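Ticket 116 - Smart plug drops off the network every night
Product: Lerkar plug-in adapter, hub firmware 3
Opened: Jun 24, 2018
Status: Solved 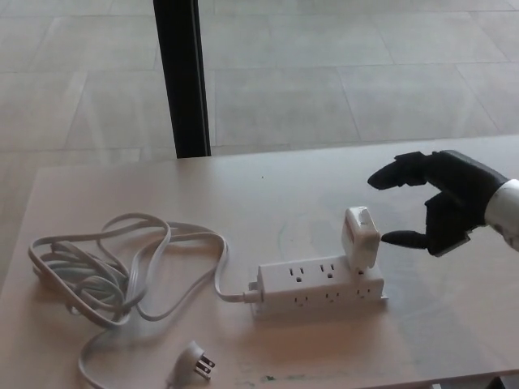 Ingegerd Wikström: Same problem in my apartment in Rutcombe, and I'd love to see this one cracked. Mine goes offline a little after midnight and comes back when I restart the router. Have you checked which channel your Wi-Fi is on? I read that the router picks a new one when it thinks everyone is asleep.

Oh, that is a great lead, thank you! I looked and yes, channel is set to auto. It was on 3 this morning and by lunch it had moved to 13. Does the adapter even know 13 exists? Going to dig.

Update 1
Read the whole Fairweather router manual (62 pages, and the part about logging is really good, give it a look if you have one). Turned on the event log and left it running overnight. The router changed channels at 12:40 and the plug's last check-in was at 12:39. I was so happy to see those two lines next to each other that I printed them.

Update 2
Locked the router to channel 6. Plug stayed on all night! Then it dropped at breakfast. Log shows no channel change this time, only this:

lease expired, client not renewed

So there are two problems, and fixing the first one let me see the second. Love it when that happens.

Ingegerd Wikström: Try reserving an address for it. In the Wallonen app you can copy the hardware number from the device page, so there's no typing.

Update 3
Did that. For anyone following along with the same router:

Open the admin page and go to Network, then Address list.
Paste in the hardware number and pick an address outside the automatic range.
Save, then restart the router first and the plug second - the other order left mine blinking.
Wait for a steady light before you open the app.

The app showed the old address until I logged out and back in. Small thing, but it had me going for a while.

Update 4
Five nights, no drops. The lamp schedule I set up back in April finally runs the way I wanted, on at dusk and off at bedtime. I also put the channel back on auto for one night as a test, and the plug was gone by morning, so the fixed channel stays.

Ingegerd Wikström: Mine is holding too. I used channel 11.

Closing this one. I'll open a separate ticket for the app showing the old address.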